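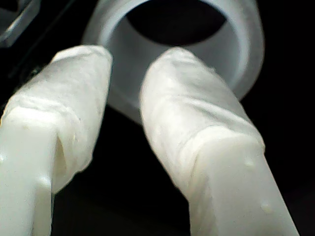 The Wendemach candle works stands at the bottom end of Rotitz, between the railway and the river, and opens its doors to the public twice a year. I went on the autumn open day, 14 October 2020, and paid nothing to get in. Most of what they make is plain household and church candles, and the first thing you learn is how many kinds of white there are. Pure paraffin, when it has set, lets a fair bit of light into it, and the pale, translucent white of the cylinder in the photo is close to what I mean. Add stearin and the wax turns solid and chalky. Beeswax, even bleached, keeps a touch of yellow. The works keeps a board by the entrance with slabs of each, and you are allowed to pick them up.

Numbers were kept small and we had to book a time. My group met in the yard at 11 and was taken round by Annick Joly, who runs the dipping hall. She talks quickly and walks quickly, and one man in our group with a stick had to ask her twice to slow down. After the second time she did.

**Melting room**

Wax comes in as slabs in cardboard boxes and goes into steel tanks heated by water jackets. The room is warm but not as warm as I had expected, and the smell is faint, a bit like a new crayon. No one is allowed past the yellow line on the floor. From behind it you can see the pipes that feed the other halls, all of them lagged, with small taps at intervals for taking samples. When a pipe cools with wax in it, someone has to warm it through a section at a time. This happened in July, Joly told us, after a power cut, and it took until the next morning to get everything moving again.

**Dipping hall**

This was the part I had come for. Dipped candles are built up in layers. The wicks are strung on metal frames, and the frames hang from a chain that travels the length of the hall, down into a long trough of wax, up again and back round the far end to cool. A thin candle for a dinner table might go through a couple of dozen times. A thick one goes through many more, and the hall can be tied up with a single order all day.

If the wax is too hot, each dip melts off some of the last one. If it is too cool, the surface goes lumpy. Joly cut a finished candle across with a wire and passed the two halves along the line. The rings are there if you look for them, as in a tree trunk, but you have to tilt it to the window.

The chain and trough were built by a firm called Leclerc and are older than anyone who works there. The spare parts are made by a workshop in the town. I asked whether they had thought of replacing the line and was told that the newer ones are made for longer runs, and that Wendemach lives off short ones. A typical order is 700 candles in one colour and one length. An order of 1,000 counts as large.

**Pressing and pouring**

Pressed candles are made from powdered wax, squeezed around a wick. It is fast and loud and there is not much to look at, as everything happens inside the machine. The candles come out with a slightly grainy skin and are given one dip at the end to smooth them.

Poured candles are done in the next room in metal moulds with cold water running round them. Shuzhen Bai, who looks after the moulds, showed us how a badly cleaned one leaves a dull patch on the side of the candle. She had kept a tray of rejects for the purpose. They all go back in the melting tank, apart from the coloured ones, which are saved up and made into dark brown firelighters. I bought a bag of these later and they work well – one is enough for a wood stove.

Her other subject was wicks, and I would happily have listened for longer. A wick is plaited so that it bends over as it burns and the tip sits in the hottest part of the flame, where it burns away. Before that, people had to trim them by hand all evening. The works keeps its wicks in numbered drawers and tests each new delivery by burning candles in a cupboard with a glass door. The test book was open on the shelf beside it at entry 1,884. Most of the entries I could read said only "good" or "smokes".

**Packing room and shop**

Packing is done by hand at long tables. There was no demonstration, and we were led through at a fair pace. The cartons stacked at the end were marked for Fikgate, a shop I know slightly from trips to the coast, where the same candles cost a good deal more.

The works shop is in the old stable. Seconds are sold by weight from crates on the left and full-price stock is on shelves on the right. The seconds are the thing to go for. Most have a scuffed side or a slight bend, and the bend can be taken out by laying the candle in warm water and rolling it on a table. I came away with two bags, mostly white, and a few dark green ones that I have since found burn a little faster.

**Practical notes**

The tour took an hour and a half. There are steps down into the dipping hall and no lift, though the rest is level. You may take photographs everywhere except the melting room. Wear shoes you don't mind about – the floor has a skin of wax on it in places and it comes home with you. I got mine off with brown paper and an iron.

There is coffee in the yard but no food. The bakery by the station closes at midday, so go there before the tour. Trains back are hourly, and the path along the river gets you to the platform quicker than the road does. Bookings for the spring open day are taken by telephone only, and the shop has the number on a card by the till.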